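Field Technician, Autonomous Sweeper (one machine, one site)

Fleva
Hollenstein lot
Full time, hourly, days
Reports to: Satish Alva, site lead

Fleva runs a driverless pavement sweeper at the Hollenstein lot. The machine is a Kodorari with our own sensor mast and controller on it. We call it Unit 642 on the paperwork and "the sweeper" the rest of the time. We are hiring one technician to set it up each morning, keep it running through the shift, and repair it when it stops. You will have this machine and its charging shed to look after, plus the spares cage. There is no second unit.

Aravind Nadar has held the job until now and is moving to our controls group. He will work alongside you for your first 14 shifts, then he is on the phone.

What the day looks like

The shift starts at 6:30 a.m. The sweeper goes out at 7:30, and the hour before that is yours.

Pull the overnight fault log and read it before you touch anything. Check the battery temperature and the state of charge. Walk around the machine with a flashlight and look at the tires, the skirts, the side brooms and the underside of the hopper. Pull out wire, strapping and fishing line, all of which we find wound on the broom shafts. Clean the lidar window and the camera covers with the gray cloths only. The blue cloths are for everything else and they do scratch.

Test all the stop buttons, front, rear and both sides, then the remote stop, then the bumper. The bumper is tested by hand with the wheels locked. If any stop fails, the machine stays in. You don't need to call anyone to get permission for that.

After the stop tests, drive it by pendant to the start pad and run the calibration check. The machine compares its position with the surveyed points on the lot and prints a short report. You compare that with yesterday's report. A small drift in heading usually means the mast has been knocked. A jump in position usually means the GPS antenna connector, and you will get to know that connector well.

While the sweeper is running you stay on site with the remote stop on your belt. Expect to walk. On a good day you will be called to it twice. On a bad day it will be leaves.

At the end of the run you empty the hopper, wash down the underside, dry the charge contacts and put it on the charger. Write up the day in the log before you leave. Full sentences, please.

Scheduled work

Tuesday is the maintenance day and the sweeper does not go out. The Tuesday list has 11 items, including:

- Broom wear measurement, and broom change when under the limit
- Drive chain tension, left and right
- Steering actuator, check for play and grease
- Mast bolts, torque check with the paint marks renewed
- Lidar bracket alignment against the target board in the shed
- Fan filter
- Battery enclosure seals
- Backup of the route files and the controller settings

Steering actuators are the part we have replaced most often. You should be able to swap one in the shed with the floor jack and hand tools and then rerun the steering zero procedure without help. Aravind has written the procedure out with the torque values. It has one wrong connector number in step four, which he keeps meaning to fix.

Route setup

You will also own the route files. When an area of the lot is closed or repainted, somebody has to go out with the pendant, drive the new boundary, save it, and then watch the machine run it at crawl speed before it is released. That will be you. The routing software is Prendodow and we will train you on it. No programming is needed for the routine work. If you can read a plain text settings file and notice that a minus sign has gone missing, you will be fine.

What we need from you

- Two years or more fixing mobile equipment of some kind. Forklifts, floor scrubbers, golf cars, farm machinery, AGVs and airport ground equipment all count.
- Comfort with a multimeter, crimp tools, and wiring diagrams that don't always match the wiring
- Low voltage DC and basic battery safety
- A driver's license
- Able to lift 50 pounds and work on your knees on pavement
- Able to work outdoors year round. We stop for lightning and ice. We don't stop for rain.
- Clear written notes

Helpful, not required

- Any work with lidar, GPS correction services or CAN bus
- Hydraulics, for the hopper lift
- Having changed a tire by yourself in bad weather

We don't ask for a degree. If you have a trade certificate, send a copy.

What we provide

Boots, rain gear, a winter coat, gloves and a full tool set that stays in the shed. The shed is heated. Health, dental and vision start on the first of the month after you join. You get 13 paid days off in your first year plus the site holidays. Overtime is paid at time and a half and is mostly in October and November, when the hopper fills faster than the schedule allows for. There is no night shift and no on-call rota on weekends.

Pay depends on experience and we will tell you the range on the first phone call, before you take any time off to visit.

How to apply

Send a resume or just a page about the equipment you have worked on. Include one repair you did that took longer than it should have, and what the fault was. Mark it for Satish Alva, Fleva, Hollenstein lot. We read applications as they come in and will keep the posting up until the job is filled.

The steps are a phone call with Satish, then a half day on site, paid. On the half day you will do the morning checks with Aravind, find a fault he has put on the machine, and walk a route with the pendant. Bring your own safety glasses if you wear prescription lenses. Wear boots.

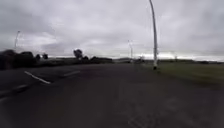
The half day includes a boundary job on open pavement, and it is the part applicants ask about most. You drive the sweeper by pendant along the edge of a work area, save the boundary, and run it back at crawl speed with your thumb on the stop. Most of the ground is plain dark asphalt with very little on it to steer by, so you learn to use what there is: the white painted lines on the left, the edge of the grass on the right, and the tall lamp post standing at the near side of the grass. Keep the brooms off the grass. Leave enough room at the foot of the post for the side broom to clear it, and put the clearance you used in your notes. Aravind will check it with a tape. If the sky is as gray as it is there, bring a rain jacket, and we will go ahead as planned.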